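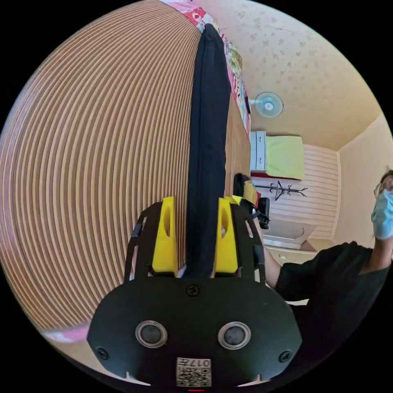

How do I get a musty smell out of thrifted fabric?

posted by tretellow_tess in Laundry & Mending, 172 views

Bought a bag of remnants at the flea market in Markville last month. Pretty prints, smells like a basement with opinions. I've washed the lot twice with regular detergent and now it smells like a basement with lavender. Mostly cotton, I think. I'd like to make napkins people will willingly hold near their faces.

hemline3079
Skip the detergent. Soak it in cold water with a cup of white vinegar for an hour, rinse, then dry it outside in full sun. Repeat if needed — mine took three rounds. Test the dark pieces on their own first or you'll own a lot of gray napkins.

mogesmom
febreze

old_bobbin
Vinegar is fine. Check your washer too, though. I blamed a tablecloth for 7 months and it was the door gasket.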